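Why Does a Stack of Blocks Stay Up?
Plulalby Science Pages for Ages 8 to 11
Written by Marwan Obeidat. Checked by Bello Jibrin. Updated 8th February.

A stack is a set of objects placed one on top of another. Plates in a cupboard are a stack. So are coins, books and bricks. A stack has no glue, nails or string in it. It stays up only when certain rules are met, and the rules are the same for two blocks as they are for a tall tower.

This page uses blocks. Blocks have flat faces and straight edges, and that makes the rules easy to test. New words are explained when they first appear, and there is a list of them at the end.
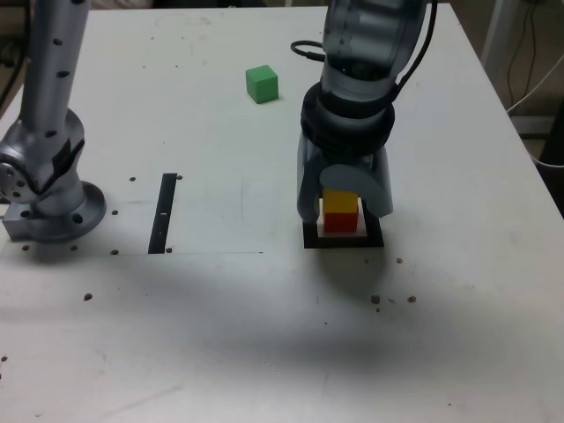 PART 1: THE BASE

The base is the part of a stack that touches the table. In a stack of two blocks, the base is the bottom face of the lower block. The red block is the lower one in this stack and the yellow block is above it, so the red block is the part to look at first. It sits within a black square outline. The green block is farther back on the table by itself. It is not part of the stack, but it obeys the same rules. A single block also has a base.

An outline on a table is useful to a builder. It does not hold anything up. It shows where the base should go, so that a stack can be built in the same place more than once. If you are comparing two towers, build both in the same place. One part of a table may be a little less level than another, and a table that is not level changes the result.

A wide base is harder to tip than a narrow one. Stand a book upright on its short edge and push the top with one finger. Then lay it flat and push it again at the side. When it is flat, it slides but does not fall.

PART 2: THE CENTER OF GRAVITY

Gravity pulls on every part of a block. To make the sums simpler, scientists treat all of that pull as if it acted at one point. This point is called the center of gravity. In a solid cube made of one material, it is exactly in the middle.

Imagine a line going straight down from the center of gravity to the table.

If the line lands inside the base, the block stays up.
If the line lands outside the base, the block tips over.

This is the most important rule on the page. It also works for a whole stack, which has a center of gravity of its own. When you put a second block on the first, the center of gravity of the stack is higher than it was for one block. The base has not become any wider. A smaller tilt is now enough to move the line outside the base, and so tall towers fall more easily than short ones.

There is a second place to check. The upper block rests on the lower block, and its own line must land on the face that is holding it up. Suppose both blocks are the same size. If you slide the upper one sideways by less than half its width, it should stay. If you slide it past halfway, it will tip off. At exactly halfway it may do either – a small draft or a bump on the table is enough to decide it.

PART 3: LOWERING A BLOCK

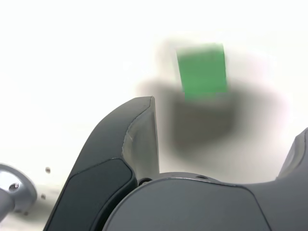 Putting a block down is the step where many towers are lost. The block should be level when it arrives, so that its whole bottom face meets the face below. A tilted block touches with one edge or one corner first. That edge pushes on a small area, and the push can slide or turn the block underneath. The green block is tilted by a few degrees, and a builder would want to straighten a block like that before setting it on a tower. A few degrees does not sound like much, but it means one side reaches the surface before the other. The soft gray shadow on the white tabletop is worth studying too.

A shadow is the area where an object stops some of the light from arriving. When an object is close to a surface and the lamp is not very small, the shadow has a sharp edge. As the object is lifted, the edge becomes softer. You can use this to judge height. Watch the shadow of your block as you lower it, and you will see its edge get clearer as the gap closes.

The pale, fuzzy border of a shadow is called the penumbra. The dark middle is called the umbra.

PART 4: A TEST TO DO AT HOME

You need:
12 blocks of the same size
a sheet of white paper
a pencil and a ruler
a table lamp

1. Put the paper on a table. Draw a square slightly larger than one block.
2. Place the first block inside the square.
3. Add blocks one at a time with their edges lined up. Write down the height of the tower when it falls, or when you run out of blocks.
4. Build again. This time, move each block a little to the right of the one below it. Use the ruler and move each block by the same amount.
5. Write down the height at which the second tower falls.
6. Switch on the lamp. Hold one block 40 millimeters above the paper and look at the edge of its shadow. Lower it slowly and look again.

The second tower should fall sooner. Each block by itself is supported, but the small shifts add up, and after a while the center of gravity of the blocks above is past the edge of the block holding them.

If your tower in step 3 does not fall at all, do not add a push to make it. Write "did not fall" – that is also a result.

WORDS ON THIS PAGE

Base: the part of an object or stack that touches the surface below.
Center of gravity: the point where the pull of gravity on an object seems to act.
Level: not sloping in any direction.
Penumbra: the paler outer part of a shadow.
Umbra: the darkest part of a shadow.

Next page: Why Do Round Things Roll?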